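2 min read

Glykeria Spanos keeps her toy kitchens where other people keep a sofa, and after a morning in her front room in Skeston I rather wanted one myself - the little pots, the plates, all of it.
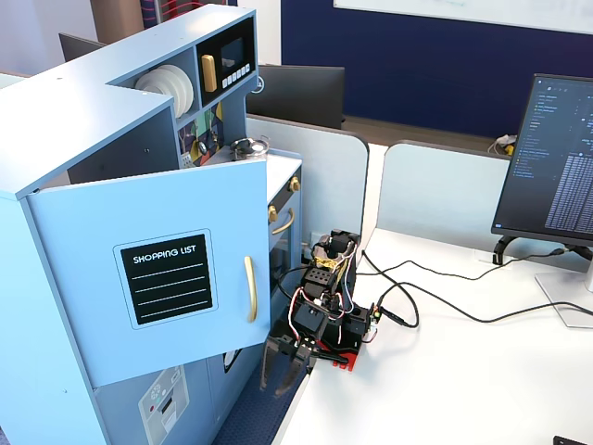
How do you clean painted wood? Wipe it with a damp cloth and a drop of dish soap, then dry it right away.

Glykeria lets the children put the plates back however they please, and she writes out a real shopping list with them before lunch, usually up to 8 things long and mostly cake.

Contact us | © Plerketcombe | Back to top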